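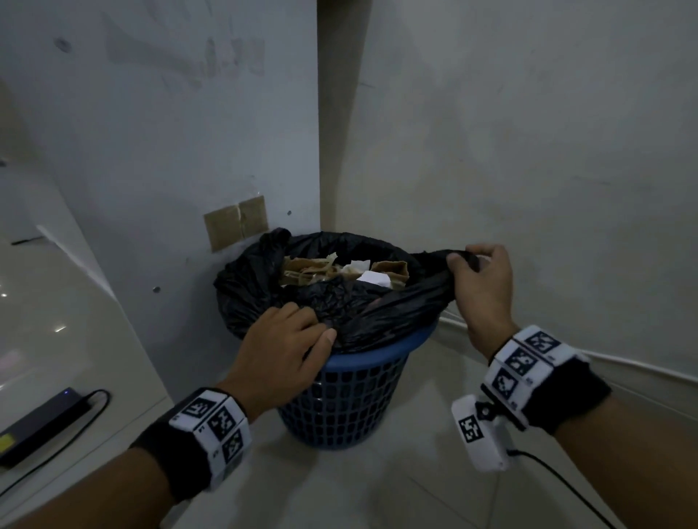

Late. Should be asleep. Writing this fast before I forget how today went.

Trash first, every morning now, that's the new rule, made by me, for me. Packing paper everywhere. Everything from Natau comes wrapped in miles of the brown stuff, you crumple it and it uncrumples itself the second you turn around. Then the cardboard. Tore up boxes till my thumbs hurt. Stuffed the scraps down with my foot once, not proud.

Must buy bigger bags. The ones we have fit the blue basket ok but there's never enough left at the top for a decent knot once it's full. I always fill it too full. Mom used to say a bag should go out when you can still see the top of it. Well.

Took the first one down at 10, met Busisiwe on the stairs with hers. Stood there both holding garbage and talked for ages. She says the pickup changes in November, paper goes separate, someone is going to come around and check. I said who. She didn't know. Will believe it when I see it. But I guess I need a second basket then? And where would it go. The corner is full as it is, with the cable running along the baseboard and everything.

The walls. Ugh. Noticed again how scuffed they are in that corner, grey smudges, the little holes. Lev said he has leftover white paint and would bring it, that was 3 weeks ago. Text Lev. Also ask if you can just paint over smudges or do they come thru. Brigitta swears by a damp sponge and baking soda but Brigitta swears by baking soda for everything incl. headaches.

Rest of the day: 14 orders packed, post office before it closed, only just. Lady at the counter weighed everything twice. Forgot to eat, then ate standing up, cold rice and the end of the pickles. Salma called about the Sivimeo invoice, they want it again with the right adress on it. Same address as last time!! Sent it anyway. Said still hasn't given back the tape gun. Using the scissors like an animal.

Did the floor in the evening. Tiles look fine for once. Found an earring behind the shelf, the green one, had given up on it. So that was nice.

Tomorrow
- bags, the 30 liter ones, NOT the thin kind
- Lev / paint
- tape gun back from Said
- flatten the big box in the hall before I trip on it again
- call Mom

Knees ache. Bed.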